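Flurkel: setting and clearing the table

Flurkel is our collection of short clips about one very ordinary job - getting the chopsticks and spoons from the table into their holder and back out again. I love this set! Chopsticks roll, cross over each other and never lie quite straight, so no two goes look alike.

Contents: 37 clips in 9 folders, 600 stills. Each folder has a notes.txt listing what was on the table.

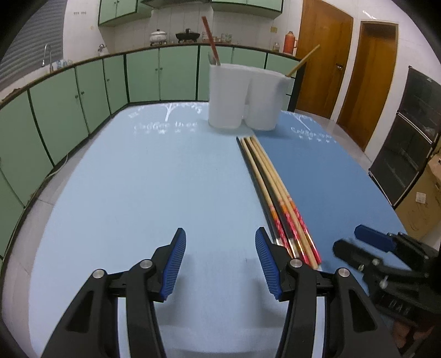 Light wooden chopsticks with patterned ends, folder 4.

Labels are plain words: chopstick, spoon, holder, placemat. A patterned pair and a plain pair share one label for now (colours go in the notes). The holder has two compartments, tagged left and right as seen from the near side of the table.

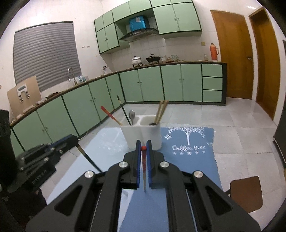

Yutong Qin asks whether spoons should get a bowl-up or bowl-down tag, as the Skotine set does. Yes please - it's on the list for the October update, and help with the older folders would be lovely.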